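Free-standing clothes rack / airer, is the Storidholm worth it?

Posted in: Home and Laundry
5 replies

clalo_77
November 7, 2022
Looking at the Storidholm for a small apartment. White plastic base, upright poles, the rest of the tubes slot together. It's $141 and the listing says "no tools, ready in 5 minutes". I've been burned by that sort of claim before. Anyone own one?

Herby
Five minutes if you're the person who wrote the listing. Mine took most of an evening and two goes at the instructions, which are drawings of arrows pointing at other arrows. The plastic is fine. I'm not convinced by anything that relies on a push fit and gravity.

Cha
Disagree with Herby. I've had mine since last December and it holds a full load of wet towels in the spare room. People force the tubes in crooked, then blame the product. Lay everything out on a table first and it's simple enough.

Herby
Wet towels for how long, though? Mine was steady in week one too. By week 4 the upright had a lean on it and I was checking it every time I walked past. You may have got a good one.

Gyu-bin Bae
Somewhere between the two of you. I'm partway through one now and I'd hold off calling it good or bad. The triangular base is hollow, ribbed moulded plastic with round sockets at the corners, so whatever strength it has comes from the shape. I'd rather see more weight down low.
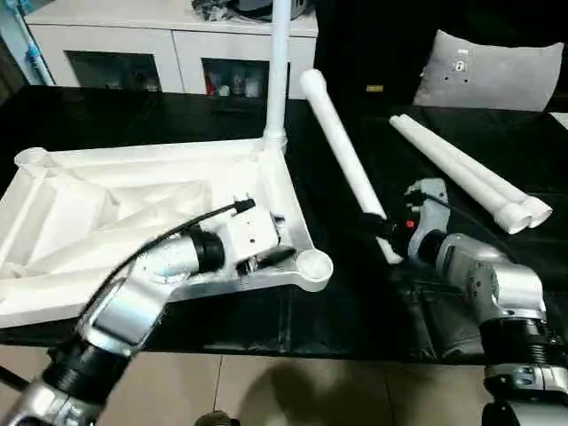
I put one upright in before sorting the other tubes, mostly to find out how much it wobbles with nothing hanging on it. Some of the tubes have a wider collar at one end and that's the part I'd look at before you pay - if the collar is sloppy, no amount of pushing will fix it. As for colour, white will show every mark.

clalo_77
Thanks all. So that's one lean, one happy customer and one undecided. The next size up is $341 and I can't see what the extra $200 buys apart from height. Might stick with the old wooden horse for now.

Cha
Your money. The wooden ones pinch your fingers.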